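Zwischenbericht an die Förderstiftung Rostgate
Projekt »Nelach - ein Wörterbuch der Küchenwörter«
Berichtszeitraum: März bis August
Vorgelegt von Amparo Ayala, Projektleitung

1. Stand der Dinge

Im Antrag stand, wir würden bis August den Buchstaben K abgeschlossen haben. Wir haben den Buchstaben K nicht abgeschlossen. Wer je versucht hat, die regionalen Bezeichnungen für Kartoffelgerichte zu ordnen, wird das nachsichtig aufnehmen; allen anderen sei versichert, dass wir den Aufwand inzwischen ebenfalls kennen.

Fertig redigiert sind die Strecken A bis J, zusammen rund 700 Artikel. Jeder davon enthält Lautung, Verbreitung, mindestens einen Beleg und, wo es sich nicht vermeiden ließ, eine Herkunftsangabe. Die Herkunftsangaben sind der teuerste Teil des Unternehmens. Musa Tamuno hat im Frühjahr elend lange an einem Wort für den Bodensatz im Suppentopf gearbeitet und am Ende »Herkunft unklar« eingetragen. Wir halten das für ein Ergebnis und bitten die Stiftung, es ebenso zu verbuchen.

2. Befragungen

Geplant waren 20 Gewährspersonen, und diese Zahl ist erreicht. Auður Toft hat die Gespräche geführt und transkribiert. Der Leitfaden sah acht Fragen vor, die meisten Gespräche kamen bis zur dritten. Danach ging es um Schwiegermütter, um den richtigen Zeitpunkt für das Salzen und in einem Fall um eine Erbschaft. Aus genau diesen Abschweifungen stammen die besten Belege. Der Leitfaden wird für die zweite Runde auf drei Fragen gekürzt.

Schwierigkeiten gab es bei der Einordnung von Wörtern, die nur innerhalb einer einzigen Familie gebraucht werden. Streng genommen gehören sie nicht in ein Dialektwörterbuch. Wir führen sie vorläufig in einem Anhang, der derzeit schneller wächst als das Hauptwerk. Über seine endgültige Stellung möchten wir nach Abschluss von M entscheiden, nicht vorher.

3. Redaktionssystem

Die Umstellung auf die Software Sketar ist vollzogen. Sie hat sechs Wochen länger gedauert als veranschlagt, weil das System alphabetisch nach einer Ordnung sortierte, die wir bis heute nicht rekonstruieren konnten. Die Umlaute standen hinter dem Z, das ß stand gelegentlich davor. Radosław Tomaszewski hat eine eigene Sortiertabelle geschrieben, seitdem herrscht Ruhe. Verloren gegangen ist bei der Umstellung ein einziger Artikel (»Grieben«), der aus dem Papierausdruck wiederhergestellt wurde. Der Papierausdruck war im Antrag als verzichtbar gestrichen worden.

4. Öffentlichkeitsarbeit

Der Nelach-Rundbrief erscheint nun regelmäßig, was im vorigen Bericht noch als Absicht formuliert war. Die Leserschaft schreibt zurück, meist um uns zu verbessern. Zur Schreibung von »Quetschmus« liegen uns mehrere Zuschriften vor, die einander ausschließen und sämtlich mit dem Satz beginnen, man sei dort aufgewachsen.

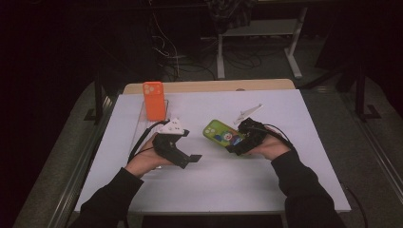
Am weißen Tisch, August

Der Verlag Eyvindsson hat ein Probekapitel gesetzt und uns die Fahnen geschickt. Das Satzbild ist schön, der Zeilenabstand großzügig, und in dieser Großzügigkeit hätte der Band das Format einer Gehwegplatte. Halldóra Ravn verhandelt über eine engere Schrift. Der Verlag hat sich Bedenkzeit erbeten, wir haben sie gern gewährt und inzwischen weiterredigiert.

5. Mittelverwendung

Personal- und Reisekosten liegen im Plan. Die Position »Bewirtung von Gewährspersonen« ist dagegen fast unberührt - es wurde durchweg umgekehrt bewirtet, und Ablehnen kam nicht in Frage. Wir beantragen, den Restbetrag auf die Position »Lautschrift und Korrektorat« umzuwidmen. Eine Aufstellung liegt bei.

6. Ausblick

Bis zum nächsten Bericht soll K vorliegen, dazu L, das erfreulich kurz ist, sofern man den Lauch ausklammert. Mit M beginnen wir erst, wenn die Frage der Mehlspeisen geklärt ist: Frau Toft möchte sie nach Zubereitung gliedern, Herr Tamuno nach Verbreitungsgebiet, und für beides gibt es gute Gründe und bereits angelegte Karteien. Ein Termin für die Aussprache ist gefunden.

Für Rückfragen zur Umwidmung bitten wir um Nachricht an die Projektleitung, vorzugsweise vor 16 Uhr.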